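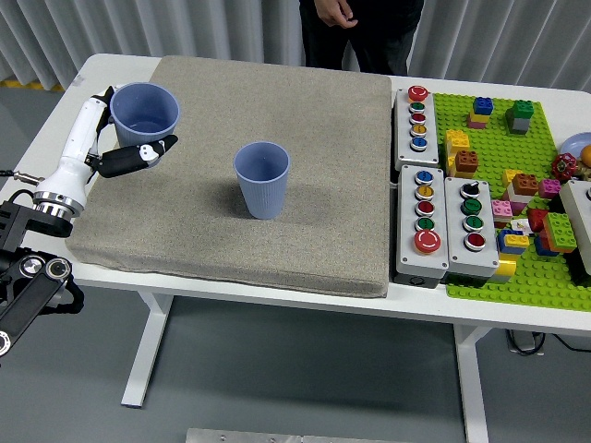 Dremine is a tabletop election kit for classrooms, debating clubs and anyone who has watched a European election night and wondered why the party with the most votes went home looking so glum. It covers a whole cycle, from the first manifesto to the moment a government survives its first confidence vote (or doesn't), and you can run it with very ordinary things around you. A pair of matching light blue cups, one standing on a padded mat and one held just above its corner, is as good a ballot as any for the quick votes, one cup for yes and the other for no, and the mat keeps the tokens from rattling when people get excited. They do get excited!

What it is

The kit is set in Joo, a made-up republic with a long coastline, a grumpy inland north and a parliament that has never once given a single party a majority. Players run parties. They write a short programme, campaign in the regions, win seats and then find out that the seats were the easy bit. The second half of the game is all coalition talks, and that's the half people remember.

Joo has old parties with loyal voters and thin purses, and it has new ones that came from nowhere with a lot of noise and very little paperwork. We wanted both at the table. A newcomer in Dremine can climb very fast on one popular promise, but the promise goes on a card, face up, and stays there through the talks for everybody to see. Do you drop it to get the interior ministry? Do you hold on to it and sit in opposition with clean hands? We've seen both done well and both done terribly.

What's in the box

737 voter tokens in wood, in party colours plus a plain one for the undecided
Folding map of Joo, with the region of Clellano as a separate inset
Manifesto cards, promise cards and ministry cards
News deck (scandals, strikes, a flood, a surprisingly good harvest)
2 seat calculators, one for each voting system
Cloth bag for drawing turnout
Handbook, 200 pages, spiral bound so that it lies flat

There are no cups or voting boxes in the kit. Use whatever is in the cupboard, so long as a fist fits inside and people can't see the bottom from their chairs.

Two ways of voting

You can play the same election under a list system or with single-member seats, and I'd urge you to do both with the same group if there's time. Keep the votes exactly as they fell, swap the calculator and work the seats out again. The room goes quiet, and then somebody from the party that has just lost half its benches says something unprintable. It's the best few minutes in the whole kit, and it teaches more than a chart on a wall ever did for me.

The calculators are card wheels, with no batteries and nothing to download. Line up the vote share on the outer ring and read the seats off the inner one. The list system has a threshold that you can set high, low or off before you begin. Beginners should leave it low.

Clellano

Clellano is the region everyone argues about. It has its own assembly, its own language on the road signs and its own party, which will join nearly any government that promises the railway. You can leave it out for a first session and the game works fine. Put it back in as soon as your group knows the rules, though. A small regional party with just enough seats to matter changes the talks completely, and whoever plays it tends to have a lovely time.

There are extra Clellano cards for an independence vote. These are a bit fiddly, and the handbook chapter on them is the longest. Read it beforehand.

The news deck

Cards turn up between rounds and shift the undecided voters. Some are dull on purpose. A trade report that moves nobody is true to life, and it gives players a breather. Others are nasty. "Old photograph found" has ended more than one promising career, and "Minister speaks without notes" can go either way depending on the turnout draw.

If you teach younger players, take out the cards with the grey corner before you start. They deal with bribery, threats and a bombing in the distant past of Joo, and they're better kept for older groups who have time to talk afterwards.

New in this edition

The September printing had a weak fold in the map, which split for some heavy users, so the map is now on thicker stock with the fold moved off the capital. The promise cards are larger and you can read them from the far end of a table. We've rewritten the chapter on caretaker governments from scratch – the old one made sense to us and, judging by the letters, to very few other people.

The token colours have changed too. Dark green and dark blue were hard to tell apart under yellow lights, so the Farmers' List is now orange. Older tokens can still be mixed in.

Playing with a big group

Dremine works well across several tables, each taking one region, with a runner carrying results to the front. For whole-school days there's the Lornik results sheet, a large wipe-clean poster with room for 2000 votes, marked up in bundles so that the tally can be followed from the back of a hall. It's sold separately and it rolls, so please don't fold it. Use dry-wipe pens only.

With a crowd, give the talks a hard finish. Coalition building will fill any amount of time you let it have. Ring a bell, and if there's no deal, Joo goes back to the polls with the same parties and much crosser voters.

Care and storage

Wipe the map with a dry cloth. Keep the tokens in the cloth bag between sessions and the wheels flat under the handbook, where they won't curl. If a wheel gets stiff, loosen the brass pin by a quarter turn.

Spares

Lornik supplies replacement tokens by colour, single wheels, maps and the full news deck. Lost promise cards can be copied from the sheets at the back of the handbook, and you're welcome to write your own on the blanks. Send us the good ones – we read them all out in the workshop, and a few have ended up in the deck.

Page updated 12 March 2025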